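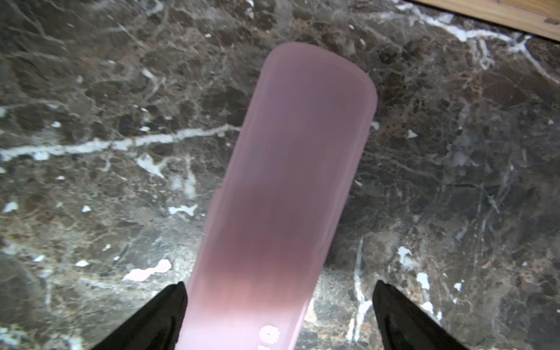 El rosa es un color difícil de ordenar, me suelta la dueña de Iltetti nada más abrirme la puerta, y yo todavía con el abrigo puesto y la libreta en el bolso. Llevaba meses queriendo hablar con ella de sus cosas translúcidas (si seguís este blog ya sabéis que tengo debilidad por todo lo que deja pasar un poco de luz) y por fin cuadramos agendas, ella entre dos pedidos y yo entre dos trenes.

«Pasa, pasa, que lo tengo todo por medio», me dice. Y nos ponemos a hablar de pie, junto al mármol oscuro, con dos cafés que se nos enfriaron enteros.

Iltetti vende objetos pequeños para casa: botes, vasos, fundas, cajitas, lo que cabe en una mano. Ella tiene 38 años y empezó guardando envases de su abuela en una caja de zapatos. «Me daba pena tirarlos. Luego me di cuenta de que lo que me gustaba era el plástico esmerilado, ese que parece que tiene vaho. Los de colores lisos los fui regalando todos.»

Le pregunto por qué tanto rosa. Se ríe. «Porque cambia una barbaridad. Lo pones sobre algo blanco y es un caramelo. Lo pones encima de esta piedra y se te va al malva, casi marrón en alguna parte, y cerca de la luz vuelve a ser rosa otra vez. Yo a los clientes les digo que se lleven la pieza a casa y la prueben en su repisa, que en la tienda engaña.»

¿Y la gente la devuelve? «Alguna. Una señora me la devolvió y volvió a la semana a por la misma. Había cambiado la repisa, la mujer.»

La piedra merece su párrafo. Cuando cogió el local estaba tapada con un hule pegado, y la sacó ella misma con una espátula y muchísima paciencia. Le recomendaron cambiarla por algo claro, más moderno, y estuvo a punto. «Menos mal que no tenía dinero», dice. Ahora prueba encima todo lo que entra antes de decidir si se queda. Si una pieza se apaga del todo sobre lo oscuro, va a la caja de devoluciones de Stadura, que es el distribuidor con el que más trabaja y con el que más se pelea.

Aquí me saca el fichero, y yo encantada, claro. Son 541 fichas de cartulina, escritas a mano, una por modelo. Apunta el acabado, si el borde es redondeado, cómo se limpia y si la marca impresa se va con el uso. Lo de las marcas le importa mucho: «Las letras blancas son lo primero que se estropea si frotas con el lado verde del estropajo. Con una esponja blanda y jabón neutro te duran años. Y luego está quien prefiere que se borren, que también lo entiendo.»

Le confieso que yo soy del lado verde. Me mira fatal.

De cómo guardar los cilindros hablamos un buen rato, porque en mi casa es un drama: los tumbo, ruedan, y acaban detrás de la tostadora. Ella los prefiere de pie si la base es plana. Los de extremo redondeado los tumba en una bandeja con reborde, con un paño fino debajo, y deja un dedo de separación entre uno y otro. «Si los aprietas se rozan, y en el esmerilado un roce brilla y lo ves siempre. Ya no ves el bote, ves el roce.»
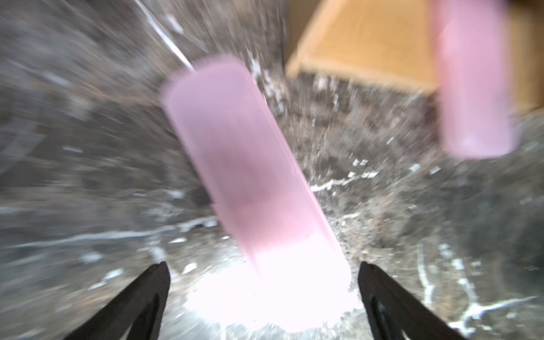
Una lectora me había escrito antes de la visita para decirme que lo translúcido solo queda bien en las revistas, que en una casa con niños se ve todo lo que hay dentro y al final parece más desorden que antes. Prometí trasladárselo y se lo leí tal cual desde el móvil.

«Pues tiene parte de razón», contesta, y se queda pensando. «Lo esmerilado te perdona bastante más que lo transparente, porque te llega una sombra y poco más. Pero si metes dentro pilas, gomas, el tapón de no sé qué… la sombra es fea. Yo dentro pongo una sola cosa. Bastoncillos. Pinceles. Y el resto, al cajón, que para eso están los cajones.»

También hablamos de la luz. Por la tarde el sol entra bajo y pega de lleno en la piedra, y ella corre el estor porque el reflejo le come el color. En verano, además, con el local a 28 grados, no deja nada pegado al escaparate. El julio pasado se le amarilleó una tanda entera de Xaba y todavía le duele. ¿La tiró? Qué va, la usa para los clips.

Antes de irme le pregunto por lo próximo y se pone misteriosa. Quiere hacer una serie propia, se llamará Drurix, en tirada de 100 piezas, y todavía duda entre el rosa de siempre y un verde agua que me enseñó en una muestra diminuta. Yo voto por el verde, ella no me hizo ni caso. Me llevé un bote para los pinceles, envuelto en papel de seda, y de momento lo tengo de pie junto a la ventana, con el estor a medio bajar.

Marzo de 2021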